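5 min read

I fold laundry at the little round table now, and I'm never going back to the bed. The bed is a trap! You tip the basket out, you fold four things, you sit down for a second, and then it's bedtime and the whole pile moves to the chair. At a table you're standing up, the clothes are at the right height, and there's only room for a bit at a time, so the job stays small.

I started doing this in the Brimeddale apartment, where the bedroom was so narrow that I had to fold sideways. When we moved I kept the habit. Any table will do as long as the top is smooth and clean. Give it a wipe first and let it dry all the way, or you'll get a damp patch on the first shirt and wonder where it came from (ask me how I know).

T-shirts are the bulk of it in our house, so let's talk T-shirts. Mine come out of the dryer in a knot more often than not, with one sleeve pulled inside the body and the hem wrapped around something else. I used to shake them like a rug. It works, kind of, but it's hard on your shoulders and even harder on anything standing nearby. What I do now is put the shirt down in its heap, find one edge – hem or sleeve, doesn't matter – and draw it gently toward me. The rest follows along and you can see what you've got.

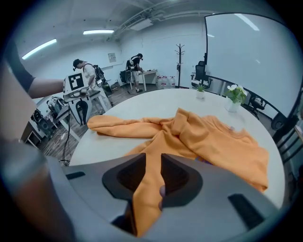
Once you have that edge, go looking for the collar. The collar is your anchor. Lay it at the far side of the table, smooth down from the shoulders with flat hands, and get the side seams to run straight. If the seams are twisted (cheap shirts do this after a few washes, and so do some pricey ones), forget about them and line up the shoulders instead. A fold that follows a crooked seam comes out crooked too.

Then it's sides to the middle, sleeves back on themselves, and bottom up to the collar in thirds. For drawers I go one fold further so the shirt stands on its edge and I can see every color from the top. For shelves I leave it bigger and flatter. My sister-in-law rolls hers, and we've agreed not to discuss it.

A few more things I've picked up along the way:

Fold bright colors while they're still a little warm from the dryer. Cotton takes a crease the way you put it in, good or bad, and you may skip the iron completely.

If you have plants on your folding table, push them to the back before you begin and leave them there. I like a bit of green to look at while I work, but a long sleeve can take a pot down in no time, and potting soil on clean whites means starting over. Water them after you fold, never before. Drips under the saucer get everywhere.

Check the pockets again. Yes, you checked before the wash. Check again.

Put away each stack as you finish it. I allow myself 2 stacks on the table, and when the second one gets tall I walk both of them to the bedroom. It sounds like more trips, and it is, but nothing topples and nothing sits there until July.

For shirts that won't lie flat no matter what, mist them lightly with plain water, smooth them by hand and leave them over a chair back while you do the socks. I picked that one up on a trip to Mostar, from the lady who ran our guesthouse, and her sheets looked like they'd come out of a package.

Socks get their own page one of these days – I have opinions.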